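Datasets > Consumer Electronics > Handsets > Rutley Launch Price Table

Overview Files Schema Changes Issues

Rutley Launch Price Table (RLPT)

README and data card

Maintainer: Elīna Mets
Record review: Jurgita Kütt, Eduardo Evangelista
Parser and build scripts: Kęstutis Vasiliauskas

Summary

RLPT is a flat table of smartphone launch offers as published to Canadian buyers. It contains 2692 records. One record is one offer: a handset in one storage configuration, sold by one seller, under one set of purchase terms, at the price shown during the launch window. The launch window is the first 72 hours after a handset can be ordered by the public, pre-orders included.

The table was put together to answer a narrow question: how far the price a buyer is quoted at launch departs from the price in the manufacturer's announcement. It has since been used for other things, and some of the columns reflect that. Anyone planning to use it for long-run price tracking should read the section on limitations first.

Files

offers.csv - the main table, UTF-8, comma separated, header row present.
sellers.csv - lookup table for seller_id, with seller type and province coverage.
handsets.csv - lookup table for handset_id, with announced storage and colour options.
notes.txt - free-text remarks keyed to offer_id. Most offers have no remark.
build/ - scripts that regenerate offers.csv from the captured pages.

Captured pages are not distributed. A checksum for each page is held in offers.csv, so a holder of the same capture can confirm that a record was read from it.

Schema, offers.csv

The table has 20 columns. The ones that need explanation are listed below. The remainder are identifiers and timestamps and are documented in the header comments of build/schema.py.

handset_id: string. Key into handsets.csv. A handset sold under two marketing names in Canada has one handset_id and the second name is stored as an alias.

storage_gb: integer. As advertised. Memory expansion by card is ignored.

price_cad: decimal. The outright price before sales tax, to the cent. Null where the seller published only a monthly figure.

monthly_cad: decimal. The device portion of a monthly payment. Where the seller published a combined device and service figure and no split, this is null and combined_flag is set.

term_months: integer. Length of the financing agreement. Zero for outright purchase.

return_option: boolean. True where the lower monthly price depends on handing the phone back at the end of the term. These offers look cheap next to ordinary financing and should be separated out before any averaging.

residual_cad: decimal. The amount owing if the phone is kept under a return option. Null where return_option is false. A few sellers published this figure only in the terms document and the record carries a remark where that was the case.

bundle_code: string. Non-empty where the offer included goods: a charger, a case, earbuds, a watch. The value of the goods is not deducted from the price.

eligibility: enumerated. One of open, new_customer, upgrade, port_in, trade_in, employee. Trade-in offers record the price before any trade-in credit. The credit, where published as a single fixed amount, goes in credit_cad.

lang_source: en or fr. The language of the page from which the record was read.

Collection

Pages were captured on a schedule that starts when ordering opens and ends at the close of the launch window. The first capture is by hand. Launch pages are often rebuilt in the hour after ordering opens and the parser does not handle partial pages well. Later captures are automatic and go to the same queue.

Each captured page is parsed into candidate offers. Candidates are compared with those from the previous capture of the same page, and identical ones are merged. If the price moved inside the launch window, the earlier and later offers are both kept and share an offer_group. Users who want a single launch price per offer should take the earliest record in each group.

Store flyers were read for sellers that do not publish handset prices online. Bostitz is the main case: its flyer prices apply in store only and its web shop lists accessories and refurbished stock. Flyer records have source_type set to flyer and no page checksum.

Review

Every record was read by one reviewer and a sample was read again by the other. Disagreements were concentrated in two places. The first was whether a gift card counts as a bundle or as a credit. The rule adopted is that a gift card is a bundle, whatever the seller calls it. The second was whether a "starting from" price refers to the smallest storage option. Where the page did not settle this, storage_gb is null and the price is kept.

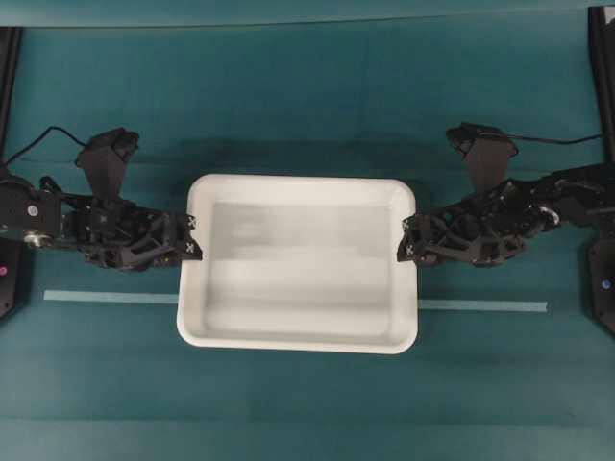
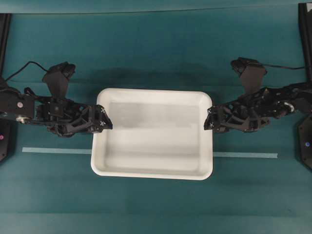 The tray on the teal surface. 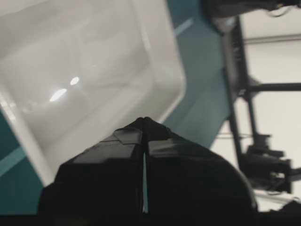

Records changed at second reading carry review_status = amended. The original value is kept in the remark, in the form old=, new=, followed by the reviewer's initials. The initials JK and EE appear throughout notes.txt. The initials AK belong to Agnese Krūmiņa, who read the French-language pages from May onward and reconciled them against the English versions. Where the English and French pages of the same seller gave different prices, both are recorded and lang_conflict is true. No attempt was made to decide which was correct.

Known issues

Cladell handsets. Cladell sold two of its models with a storage upgrade at no charge for the length of the pre-order. The seller pages listed the larger model at the smaller model's price, and the smaller model as unavailable. These offers are stored under the larger storage_gb with promo_upgrade = true. Filtering on storage_gb alone will make the Cladell launch price look lower than announced.

Grigaitė import listings. Grigaitė is a grey-market importer and prices in Canadian dollars from a foreign list price. Its page totals sometimes included brokerage. Where brokerage was itemized it has been removed. Where it was not, the total is recorded as shown and fees_unclear is true. Leave these out of any comparison with carrier pricing.

Activation and connection fees. Not included in any price field. They were collected for a while, then dropped when it became clear that sellers changed them without changing the launch page.

Environmental handling fees. These vary by province and were shown by some sellers inside the price. The field ehf_included records this where the page was explicit. It is null for around 72 offers and should be treated as unknown there.

Colour. Price differences by colour do occur, mostly with seller-exclusive finishes. The table stores a colour only if it affected the price. An empty colour field means the price applied to all colours on the page.

Time zone. All timestamps are stored in UTC. Sellers state opening times in local time and usually in Eastern. Eastern openings at midnight will fall in the early morning in UTC, and grouping by calendar date without converting will split some launch windows in the wrong place.

Limitations

The table covers launch only. It does not show when a price dropped, and a handset that disappears from the table was not necessarily withdrawn. Regional carriers are under-represented in the earlier part of the table. Coverage of Quebec sellers is good from the point where French pages were read as a matter of course, and thin before that.

Prices are published prices. A buyer who phoned a retention line or negotiated at a kiosk may have paid less. There are no transaction data here and no estimate of units sold, so offers cannot be weighted by volume. Counting each offer once gives too much influence to sellers with many plan variants - aggregate to seller and handset before computing a mean.

Financing offers cannot be converted to an outright price by multiplying monthly_cad by term_months unless down_payment_cad is added. Several early users left this out. The helper function total_cost() in build/derive.py does the full calculation, including the residual where the phone is kept, and returns null if any component is missing.

Building the table

The build needs Python and the packages in requirements.txt. Run make offers from the build directory. The script expects captured pages in pages/ and will stop with a message if the directory is empty. To rebuild derived columns from the distributed offers.csv, run make derive. This does not need the captures.

The parser configuration has one file per seller. If a seller's page layout changes, add a new dated block to its file and leave the old block in place. Older captures are still parsed with the older block. Pull requests that overwrite a block will be sent back.

Licence and citation

The tables are released for reuse with attribution. The build scripts are under a separate permissive licence, reproduced in build/LICENCE. Cite as: Mets, E., Kütt, J., Evangelista, E., Krūmiņa, A. and Vasiliauskas, K., Rutley Launch Price Table. Include the release tag, as records are amended between releases.

Corrections

Open an issue with the offer_id, the field and the value you believe is right, along with a copy of the page or flyer. Corrections without a source are logged and left open. Corrections to sellers.csv should name the province affected. Send questions on the French-language records to Agnese Krūmiņa and parser faults to Kęstutis Vasiliauskas.

Related datasets

Rutley Accessory Bundle Codes
Rutley Trade-in Credit Table
Handset Alias List, Canada
Flyer Transcriptions: Bostitz
Provincial Handling Fees, Small Electronics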